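Part 4: Mounting the wrist camera and teaching the first hold

By now you should have the Grerkholm gripper kit assembled, the two fingers opening and closing on the bench, and the cable clips done up from Part 3. If the fingers still chatter when they close, go back and redo the belt tension first. I skipped that on my first build and lost an entire evening to it.

I'm writing this from the shared workshop on Aoki Lane, where I've put three of these together now. My bench is crowded and the light is average, and the settings below cope with both.

What you'll need

The camera bracket and its four short screws
A 2 mm hex key
The 600 mm camera lead (the 200 mm one in the bag is for the finger board, so leave it alone)
A bit of masking tape
Something big and rounded to practise on

Fitting the camera

1. Unplug the gripper. Pull the battery too – the switch only cuts the motors.

2. Sit the bracket on the wrist plate with the open side facing the fingers. It'll go on backwards quite happily, so check before you reach for the hex key.

3. Start all four screws by hand, then nip them up in a cross pattern. They go into plastic, so stop as soon as they're snug.

4. Run the lead down the left side of the handle and tape it every hand's width. Leave a loop at the wrist big enough to get your thumb through.

5. Plug the lead into the port marked CAM and put the battery back in.

Caution: keep long hair, lanyards and loose cuffs away from the fingers whenever the battery is in. Roll your sleeves up for anything with the motors live.

Setting the exposure

6. Open the Horamell app, go to Camera, and turn auto exposure off. Pale objects make it hunt up and down and your recordings end up a mess of different brightnesses.

7. Set exposure to 528 and gain to 35. Those are my numbers for a dull August afternoon under the workshop tubes. If you're near a window, come down until you can still see some colour in the background.

Note: Haruna Murakami, who wrote the original Gunent firmware notes, likes a lower gain than I do and puts up with the darker picture. Try both and see which one you can live with.

Teaching the first hold

8. With the motors off, put one hand flat on your practice object to steady it and bring the gripper in low with the other. Go slowly! Big curved things have a habit of rolling off just when you've lined everything up.

9. Watch the preview as you come in. You want the curve of the surface filling the bottom of the view, with your steadying hand resting in the middle.

10. Press Record, hold still for a slow count of three, then back away along the same line you came in on.

11. Save the clip before you do another one. The app keeps a single unsaved clip and will write over it without asking.

Do this from a few different sides. I move my own hand to a new spot each time so the clips don't all look alike, and I bin any where my fingers cover an edge I wanted to keep. Once you've got a set you're happy with, leave the camera settings alone and go on to Part 5, where the motors come back on. 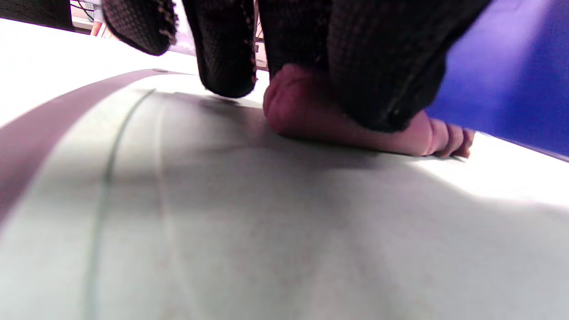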